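Re: [estofos] Impermeabilizante Galine em tecido de trama grossa

Ovidiu Lungu escreveu:
> Apliquei o Galine no sofá lá de casa em maio e fiquei convencido.
> Duas demãos, 29 euros a lata, e o vendedor da Ibarra garante
> 7 anos de proteção. Recomendo a todos.

Ovidiu, 7 anos garantidos por quem? Pelo vendedor? Pedi à Ibarra a ficha técnica e mandaram-me um folheto de 2 páginas sem um único ensaio de abrasão. "Proteção duradoura" não é um dado.

Nos tecidos de trama aberta tenho ainda mais dúvidas. O produto fica à superfície do fio e o assento leva com o atrito todo, dia após dia.
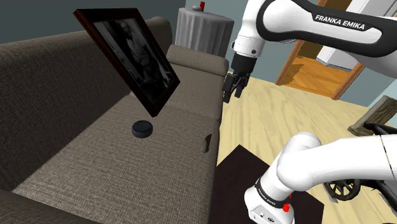

Com o Clokon ouvi a mesma conversa há uns anos. Ao fim de 9 meses a água entrava como se nada fosse, e a loja respondeu que eu tinha aspirado demais. Aspirado demais!

Se alguém tiver o certificado com as condições por escrito, mande para a lista. Também queria saber se o Galine altera o toque do tecido, porque do Hundeck lembro-me bem: ficou áspero e nunca mais recuperou.

Até lá, capa lavável.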